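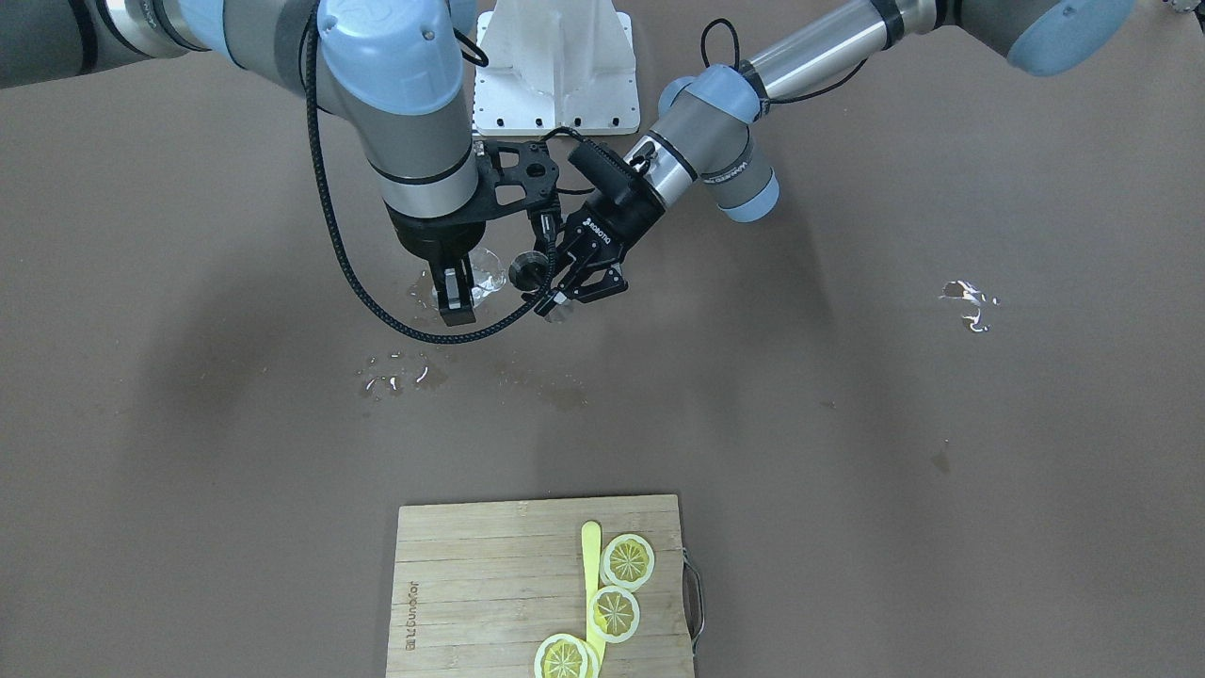 Is a small cutting board enough if you only want to prepare cold drinks at the table?

For lemons, limes, a piece of ginger and some mint it is enough, provided that you cut one fruit at a time and move the slices away before you start the next one. For a pineapple or a melon you will want a bigger board.

I have been using the small Naditz board for this work since last summer, and I have formed an opinion of it which is mostly good. My friend Palesa Mahlangu asked me to write it down before she buys one for herself. I thought that if I write it for her, I can as well put it here for other people.

First, what I use it for. In our home we drink a lot of water with lemon, also in winter. I don't like to carry the full glasses from the kitchen, so I take the board, the fruit and the jug to the table and prepare everything there. For years I did it on a dinner plate. A plate is a bad place for a knife. It is slippery, it makes an ugly sound, and the knife becomes blunt very quickly. My big kitchen board, on the other side, takes half of the table and weighs 1000 grams, and after lunch I have no wish to carry it anywhere.

The Naditz is light enough to carry in one hand with the lemon on top of it. I paid 52 zloty in a kitchen shop in Wola. In the same shop there was a larger one for 61, with a channel for the juice, and I will come back to this channel, as it is my main regret.

The surface

The surface is smooth but not polished, and the lemon doesn't travel when you press on it. The knife leaves fine lines, which you can see when you hold the board against the window but which you don't feel with the finger. I expected more damage after these months. The edges were a little sharp when I bought it. I went over them with fine sandpaper for a few minutes and now they are pleasant in the hand. I think the maker should do this and not me, but it was a small work.

Colour: it was very pale in the beginning and it is more yellow now in the middle part. I oiled it twice. The leaflet says once in a month, and I admit that I am not so diligent. The first time I put too much oil and had to wipe it and wait until the next day. The second time I used a few drops on a paper towel and it was dry in the evening.

The smell is a point where I was pleasantly surprised. I cut only fruit on it. Lemon smell goes away with cold water and a little salt. Once my nephew cut garlic there and for a week I had garlic in my water, so I would say to everybody: keep one board for fruit and do not be polite about it.

How much space there is

A lemon in slices, with a stirring stick next to them, sits on the board with no trouble. Two lemons in slices start to be a crowd. If you put the slices one over another, like roof tiles, you win some place, but then they stick together and you need to separate them with wet fingers.

I find that it is best to cut only what goes in the glasses now. A lemon that waits on the board for an hour becomes dry on the upper side and leaves a wet ring under it. The ring disappears when the board dries, though not always at the first washing.

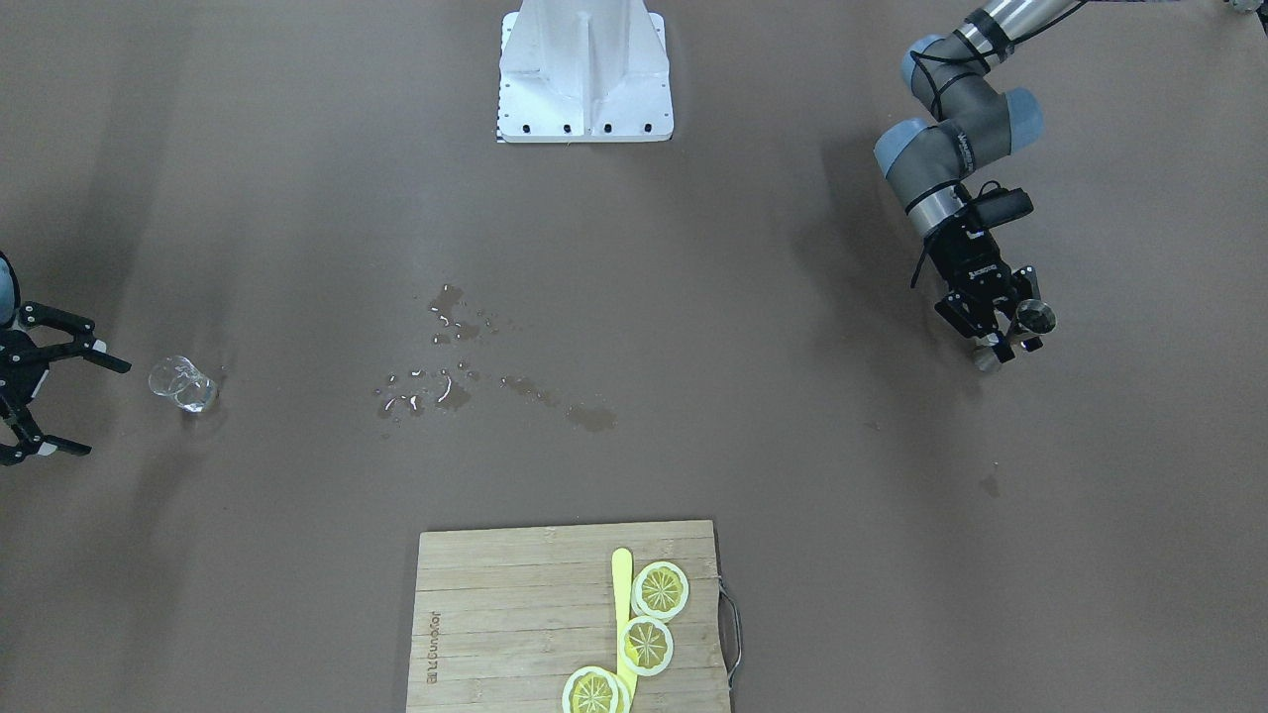 Now about the water and the juice, where the board has its weakness. It has no channel. When the lemon is old and hard, almost nothing comes out, and you don't notice the problem. When the lemon is a good one, the juice runs to the edge and from there to the table. Add to this a full tumbler which somebody moves too quickly, and you have several small lakes to wipe before they find your papers. The board is not guilty of the tumbler, of course. But the larger model would at least keep the juice, and for nine zloty more I should have taken it.

I solved it partly with a mat. I have a Clilden table mat, plain and matt, which I lay under everything. The board doesn't slide on it, and this is a real advantage, for on the naked table it does slide a little when the underside is wet. The mat is not perfect. Water stays on it in patches and you must wipe it with a cloth, and if you leave it until the evening there is a mark. A folded kitchen towel under the board does nearly the same job, though it wrinkles.

The glasses

I was asked also which tumblers I use with it. They are clear ones from Inthanon, the simple model without decoration. I like to see the slice and the bubbles, and with a coloured glass you lose half of the pleasure. They are stable when they are full. When they are empty they are too light for my taste, and an elbow is enough. I put them behind the board and not beside it, so that the hand with the knife never goes near them. For a lid I use whatever fits, mainly outside in the season of wasps.

Washing and drying

Wash it by hand, with warm water, and dry it at once with a towel. Then it must stand on its long side so that the air comes to both faces. In the beginning I left it lying flat on the draining rack and it bent slightly, perhaps by the thickness of a coin. I turned it over for some days and it came back almost straight. The dishwasher is forbidden by the leaflet. Lesego Van der Merwe, who bought the same board one week after me, washed it there anyway, and hers has now a crack at the corner. The shop did not exchange it, and I can't say that they were wrong.

There is no hole or loop for hanging. I would like one. My kitchen has 46 centimetres of free wall next to the window and it would be the ideal place.

What I would change

A channel on one side only would be my first wish, so that the other side stays flat for bread. A hole in the corner. Softer edges from the factory. I would also ask for a better leaflet – the English part speaks of "feeding the wood weekly with fat" and the Polish part says monthly, and a new owner doesn't know whom to believe.

For whom it is

If you live alone or with one other person and you cut fruit for drinks, a bit of cheese, a radish, I can recommend it. If you invite many guests, take the larger one with the channel, or take two small ones and give one to a guest, who usually asks if he can help.

Palesa, for you I think the larger one. You squeeze your lemons over the board and I have seen your tablecloth.

My mark is four from five. I took off one for the missing channel, and the edges I have forgiven.

Addition, Monday, February 2, 2026: a reader asked whether lime leaves stains. On my board it doesn't. Blackberries do, and the stain is still there after salt, lemon and two days in the sun on the window sill. I will try it with baking soda and write here if it helps.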